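Mud Pump Valve Wear and Volumetric Efficiency on a Shallow Training Rig
Vy Âu
Submitted Sep 15, 2022

1. Background

The Ruawai training rig uses a single triplex mud pump to circulate water-based drilling fluid through a closed loop. Fluid end valves are replaced on a fixed schedule of 400 hours. This report examines whether discharge pressure data can be used to set the interval instead.

2. Method

Pressure was logged at the discharge manifold with a Clornent transducer sampling at 200 Hz. A total of 2916 records were kept, each 30 seconds long. Pump speed was held constant during each record. Records taken during startup or while the shaker was bypassed were removed before analysis.
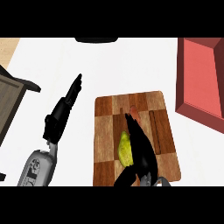

Each record was filtered and split by crank angle. The ripple at one cycle per revolution was taken as the wear indicator – a healthy triplex pump produces mostly three cycles per revolution, and a leaking valve breaks that symmetry. Efficiency was computed from the return flow meter and the swept volume of the liners.

3. Results

The indicator stayed flat for most of the valve life and then rose quickly. Tronwood valves showed the rise later than the Nastmont set, but only one set of each was tested. Suction valve leaks were harder to detect than discharge valve leaks at low pump speed.

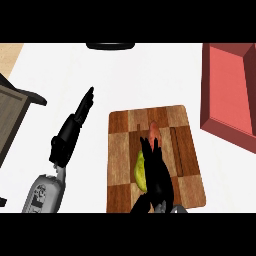 Figure 1. Two robot arms over a countertop with a cutting board, simulated view.

4. Limitations

Fluid density was measured once per shift and treated as constant between readings. Sand content was not controlled. The pulsation dampener precharge was checked before the first run only – any loss of charge would raise the ripple at all orders. A repeat with the dampener isolated is planned for October.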